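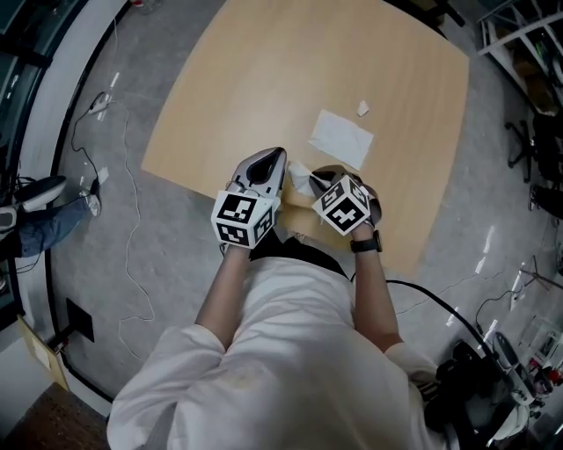
Why Does Paper Crumple?
(And Why Won't It Go Flat Again?)

Fatero Explainers for Curious Kids, ages 8 to 12
2022-06-25

Take a sheet of paper. Not your homework. Any other sheet will do, and if it has to be your homework, please don't mention where you got the idea.

Now squash it into a ball. Squeeze as hard as you like. Use both hands, grit your teeth, make a noise.

You have a ball of paper, and most of that ball is air. You are a strong and determined person, and you have been beaten by air and a bit of mashed-up tree. Grown-up scientists with large computers have spent years trying to work out how a crumpled ball does this, and they are still arguing.

What paper is made of

Paper looks smooth, but it's a mess up close. If you could shrink down to the size of a dust mite and go for a walk on a page, you'd be climbing over a great tangle of flat, ribbony threads going every which way. Those threads are called fibres, and most of them started out inside a tree.

To make paper, you chop the wood into chips and then cook or grind the chips until the fibres come apart. Mix the fibres with an enormous amount of water and you get a thin grey porridge called pulp. (It is not for eating. Somebody always asks.) The pulp is poured over a moving screen, the water drains out through the holes, and the fibres settle on top of each other in a soggy mat. Then the mat is pressed and dried, and the fibres grab on to one another as the water leaves.

There's hardly any glue involved. Fibres are made of a stuff called cellulose, and cellulose likes sticking to cellulose. When two fibres dry while they're touching, they form lots of tiny weak bonds. One bond is feeble. Put millions of them in a sheet and you can write on it, fold it, and get a nasty cut on your finger from it.

Why it bends but doesn't stretch

Try stretching a sheet of paper. Go on, hold both ends and pull gently. You'll get nowhere, and then all at once you'll have two sheets of paper.

Paper is very happy to bend and very unhappy to stretch. This one fact explains almost everything about crumpling.

If you bend a sheet one way, it rolls into a tube. That's easy for it. Nothing has to stretch very much. But try to bend it two ways at once, as if you were wrapping a ball, and the paper is in trouble. To fit snugly around a ball it would need to stretch in some spots and shrink in others, and it won't do either. So it cheats. It makes wrinkles.

If you've ever wrapped a soccer ball for somebody's birthday, you've seen the cheating up close. By the time you reach for the fourth piece of sticky tape it looks like something that was dug out of a pond. It isn't your fault. There is proper mathematics which says a flat sheet can't cover a ball without wrinkling or tearing. You may quote this at parties, although I can't say you'll be invited back.

Ridges and points

When you start squashing a sheet, it tries to get away with easy bends. It rolls and curves and generally avoids the issue. But your hands keep closing in from all sides, and the easy bends run out.

Then the paper gives in at certain spots. It forms sharp little points, a bit like the tip of a party hat, and between the points it forms straight ridges. All the bending and the tiny bit of stretching get packed into those points and ridges, and the patches in between stay nearly flat.

The ridges are why the ball fights back. A flat sheet standing on its edge flops over. A sheet with a ridge in it stands up like a little wall. Your crumpled ball is full of little walls, all leaning on one another and holding the air in rooms between them. Squeeze harder and some walls buckle, but when a wall buckles it makes two or three smaller ones, and small walls are stiffer than big ones. The harder you squeeze, the better the paper gets at annoying you.

Cardboard makers use the same trick on purpose. Look at the cut edge of a cardboard box and you'll find a wavy layer sandwiched between two flat ones. The wavy layer is all ridges. That's how a box made of paper can hold up a stack of encyclopedias, or a cat, or a cat on a stack of encyclopedias.

What that noise is

Crumple a sheet next to your ear and listen. It crackles. Each crackle is a tiny patch of paper snapping from one shape to another, the way the lid of a jam jar pops when you press it. A pop shoves the air next to it, and your ear picks up the shove.

One sheet can make hundreds of separate clicks. Most are very quiet, a few are quite loud, and there's no telling which is coming next. This is also why it's impossible to open a bag of chips quietly in a movie theatre. You may open it slowly, in which case everybody gets to hear the same clicks spread out over a longer time. 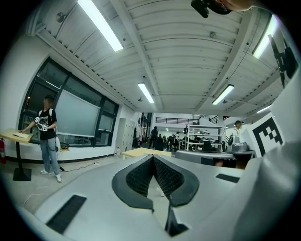 Why it won't go flat again

Unroll your ball and smooth it out on the table. Rub it with your palm. Sit on it for the length of a whole television show. It's still full of lines.

A gentle bend doesn't hurt paper. The fibres on the outside of the curve are pulled a little, the ones on the inside are squashed a little, and when you let go they all go back to where they were. But a crease is too sharp for that. Right along the fold, fibres get kinked and some of their bonds pop open. When you flatten the sheet, the fibres don't climb back into place and hold hands again. The crease stays, and so does the evidence.

An iron helps somewhat (ask an adult, and keep it on low). A damp sheet pressed under heavy books does better. Water loosens the bonds between fibres so they can shuffle about, and new bonds form as the paper dries. But the kinked fibres stay kinked, and you can nearly always find the old lines if you tilt the page to the light.

What about tissues?

Tissue paper, the nose-blowing sort, is made of much the same fibres but treated quite differently. The sheet is thin, it's dried fast on a huge hot drum, and then it's scraped off with a blade. The scraping bunches it up into hundreds of tiny wrinkles, far too small to bother you. This is called creping, and it means a tissue comes out of the box already crumpled. You've been blowing your nose on somebody else's finished work.

Those wrinkles make tissue soft and a bit stretchy, and they leave it with very few stiff walls. So when you scrunch a tissue it makes hardly any sound, and it gives up much sooner than writing paper does. It also soaks up water well, as there are plenty of gaps for the water to creep into.

Ordinary tissue falls to bits when it's wet for the reason you'd expect by now: the water gets in between the fibres and they let go. Paper towels often have a special ingredient added so that some of the bonds survive a soaking. Tissues that have gone through the wash in a pocket have no such luck, and neither does anything else that was in that load.

Try it yourself: the Great Squash-Off

You'll need a few kinds of paper that were headed for the recycling bin, a ruler, and a hardcover book you don't love.

1. Cut one piece from each kind of paper, all the same size. Good ones to try are newspaper, writing paper, tissue, baking paper and a bit of old gift wrap.

2. Crumple each piece into a ball, as tightly as you can.

3. Line the balls up and measure how wide each one is. Write it down. Scientists write things down because they've learned not to trust themselves.

4. Rest the book on one ball for a minute, take it off, and measure again. Do the same for the others.

5. Leave them overnight and measure in the morning. Some may have puffed up a little, all by themselves, while you were asleep.

Which ball was the stiffest? Which was the noisiest? If you want to go further, take one sheet, crumple it, flatten it and crumple it again, over and over. It gets softer each time, and after a while it will feel nearly like cloth. Bookmakers and artists sometimes soften paper this way when they want it to drape.

Words worth knowing

Fibre: a long, thin thread. Paper is a mat of them.

Cellulose: the stuff plant fibres are made from. It's in wood, cotton, celery and the lettuce you left on your plate.

Pulp: fibres mixed with a lot of water.

Crease: a bend so sharp that it leaves a mark.

Creping: putting tiny wrinkles into paper on purpose.

Before you tidy up

Your crumpled paper can usually still go in the recycling, because a mill turns everything back to porridge anyway and doesn't mind what shape it arrives in. Used tissues can't. Their fibres have been chopped short by then, and there's also the matter of what's on them. Some towns take them in the compost, so check what yours does.

Each time paper is recycled, its fibres get a bit shorter and more battered. After several trips they're too short to grab hold of each other properly, and they wash out with the water. Mills mix in some fresh fibre to keep the sheet strong. So the page you squashed this afternoon may be part cereal box, part newspaper and part tree, and next year some of it could be an egg carton.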